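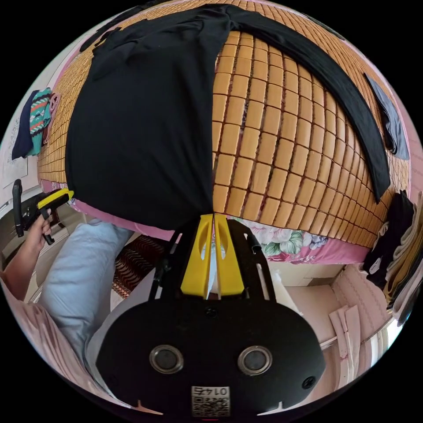

The Listening Tour That Heard What It Wanted

05/06/2018

The governing party in Trindunent has finished its listening tour, and we are told it went very well. I have my doubts. I sat through four of the meetings, two in the capital and two up the valley, and what I remember best is the sound of a moderator saying "we'll take that one offline."

For anyone who was lucky enough to miss it, the background goes like this. In April the provincial cabinet announced that it would merge the district councils of Brullen and Kokkonen into a single body, with one budget and one set of offices. The two councils had been told the day before, by phone. Brullen's members found out during a session on school bus routes, and I am told the bus routes have still not been settled. There was a week of shouting. Three cabinet members gave three different explanations of the plan on the same evening's news. Then the premier's office said the government had always intended to consult the public, and the tour was born.

I would like to believe that sequence. I have covered this government long enough to know that when it intends to consult somebody, it prints the brochures first. There were no brochures in April. There was a draft bill, with the name of the new council already filled in and a start date for the pension transfer. People who mean to ask a question don't usually bring the answer typed up with page numbers.

The tour made 13 stops. At each one residents got a short film, a talk from a deputy minister, and then what the schedule called an open floor. The open floor at the second Kokkonen meeting lasted less time than the film. Questions had to be written on cards and handed to staff at the door. A woman near me had filled in a card asking who would maintain the flood pumps after the merger, a fair thing to want to know if you live next to the river. Her card was never read. Another card was, asking whether the new council would "keep the best of both traditions," and the deputy minister was pleased to say that it would.

Last week came the summary report. It says 1536 residents took part and that a majority "expressed openness to reform." Look at those words for a minute. Openness to reform is what you get if you ask a person whether things could be better. I am open to reform of my own kitchen. It doesn't follow that I want the neighbors to move in and share the stove.

The report does not say how the openness was measured. There was a form, on the chairs, with seven statements and a row of circles to fill in beside each one. The first statement was "Local services should be efficient." The last was "I support working together across district lines." At no point did the form ask whether the person filling it in supported the merger. I kept mine. I have read it several times, front and back, and the word merger is not on it.

Nor does the report say who wrote the form. The government hired a consulting outfit, Jostaseo, to run the tour, and the contract has been published only in part. The price is there. The section headed "Objectives" is blacked out. When opposition members asked about this in the assembly, the minister for local government said that commercial confidence had to be respected. Perhaps it does. Still, I have trouble seeing what trade secret could be hidden in the purpose of a public consultation paid for by the public.

Now, I should be fair, and it is easy to be unfair to a plan that has been sold this badly. There is a case for putting the two councils together. Both are small. Both have trouble hiring engineers, and both pay too much for road salt because they buy it separately. Kokkonen has a planning office that is shut two mornings out of five. Brullen has spent years arguing about the roof of its own meeting hall, and rain comes in on the public benches. A larger council might fix some of that, and I know people in both places who would vote for it tomorrow if somebody let them vote.

But the savings keep moving. The April announcement gave one figure for what the merger would save. The film at the meetings gave a lower one. The summary report gives no figure at all and speaks of "efficiencies to be realized over the life of the program." I asked the ministry's press desk which of these was right and was sent a link to the film.

And the salt, since I brought it up, doesn't need a merger. Two councils can sign one order form. They did it once already, with fire hoses, and the hoses arrived.

What bothers me more is the opposition, who ought to be having the time of their lives and are mostly being careful. Their leader has called the process "flawed" and wants "a fuller conversation." He has not said he would stop the merger, or reverse it. My guess is that he has looked at the same map the premier has. A combined council would take in the new housing on the south side of Kokkonen, where his party does well, and water down the old farm vote in Brullen, where it doesn't. The premier's people have done their own sums and seem to think the farm vote will swamp the housing. One side or the other has got its arithmetic wrong, but neither is in a hurry to have it checked by the voters before the lines are drawn.

That leaves the council members themselves. The Brullen council voted against the plan, then voted to "note the consultation," then met in private and came out saying it would seek assurances. I'd like to know which ones. An assurance in this province has a working life of one budget. We were assured that the Brullen records office would stay open when the land registry went digital. It is a physiotherapist's now -- a good one, I hear, but you can't look up a deed there.

Members in Kokkonen have been quieter still. Several of them would be well placed for the paid posts on the new body, and the draft bill raises the allowance. I don't say that explains the quiet. I do say that a person who stands to gain from a vote should mention it when speaking on the subject, and of the members I heard, only one did.

The government's defenders have a reply to all this, and I have heard it often enough to recite it. They say turnout in district elections is poor, that people don't really care who runs the drains so long as the drains run, and that critics like me are fond of a kind of local democracy that ended years ago. There is something in the first part. Turnout is poor. But poor turnout is a strange reason to take a decision away from the people who do turn out. And the meetings were full! In the Brullen school gym they ran out of chairs and people stood along the wall bars in their coats. Whatever that was, it wasn't a lack of interest in drains.

There is a simple way to settle it. Put the question on the ballot at the next district election, in both places, in one plain sentence: should the two councils become one? The polling stations will be open anyway. The ballots have to be printed anyway. If the premier is right about all that openness to reform, she will win and the rest of us can find something else to complain about. The minister was asked about a ballot in the assembly and said it would be "premature," then, a few sentences later, that the time for delay was over. I have read the transcript twice to be sure it was the same answer.

The bill gets its second reading before the summer break. The ministry says that comments from the tour have been "reflected" in the revised text, so I went through the two versions side by side with a pencil. The start date for the pension transfer has been pushed back a little. A comma has gone from the preamble. The clause on flood pumps, the one the woman with the card wanted to hear about, says what it said in April, that responsibility will be determined by regulation at a later date.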